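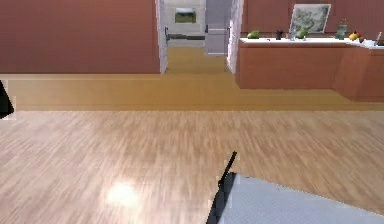 Getting a house ready for sale: jobs worth doing before the viewings start

Most of the work in selling a house is ordinary housework done in a sensible order. The tips below are for owners who are still living in the property. Allow two or three weekends if you can.

Start with the repairs
Walk through every room with a notepad and write down anything that sticks, drips, squeaks or hangs loose. Buyers open doors and turn on taps, and a loose handle makes them wonder what else has been left. Tighten hinge screws by hand. If a screw turns without gripping, pack the hole with a matchstick dipped in wood glue, let it set overnight and put the screw back in.

Radiators that are cold at the top need bleeding. Turn the heating off first, hold a rag under the valve and close it as soon as water comes out. Check the boiler pressure afterwards.

Walls and paintwork
Try washing before you repaint. Warm water with a small squirt of washing-up liquid takes off most hand marks around light switches. Test a corner first, as cheap matt emulsion can go shiny when rubbed. Fill nail holes with ready-mixed filler, sand lightly and touch in with a nearly dry brush. If the old tin has been in the shed for years the colour may no longer match, and you will do better to paint the whole wall from corner to corner.

Floors
Vacuum hard floors before mopping, or the grit will scratch. Wring the mop out well. On wood, standing water gets into the joints and lifts the edges. Felt pads under chair legs cost very little. Scuffs from rubber soles usually come off with a clean tennis ball or a soft pencil rubber.

Carpets should be cleaned at least three days before the first viewing so that they are dry all the way through.

Kitchen
Clear the worktops except for the kettle and perhaps one other thing. Take everything out of the cupboard under the sink, wipe it down and put back half. Buyers look in there for leaks.

For a greasy extractor filter, fill the sink with very hot water, add two tablespoons of washing soda and leave the filter in for 60 minutes. Wear gloves. Do not use washing soda on aluminium filters, which will discolour. Use washing-up liquid on those and change the water once.

Limescale on taps comes away with a cloth soaked in white vinegar and wrapped round the spout for an hour. Keep vinegar off marble and other natural stone.

Smells
Air the house for 20 minutes in the morning and again before people arrive. Strong plug-in fresheners put some buyers off. If a drain smells, clean out the trap underneath.

Storage
Cupboards look bigger when they are two-thirds full. Box up winter bedding, spare crockery and most of the books, and label each box on the side, where it can be read when stacked.

Outside
Sweep the path, wash the front door and clean the house number. Clear the gutters above the entrance. In November it is dark by teatime, so put a working bulb in the porch light.

Paperwork
Put guarantees, boiler service records and window certificates in one folder. Keep it in a drawer you will not be packing. Your solicitor will ask for most of it once an offer has been accepted.

Page last checked November 2, 2024 by Jana Reuter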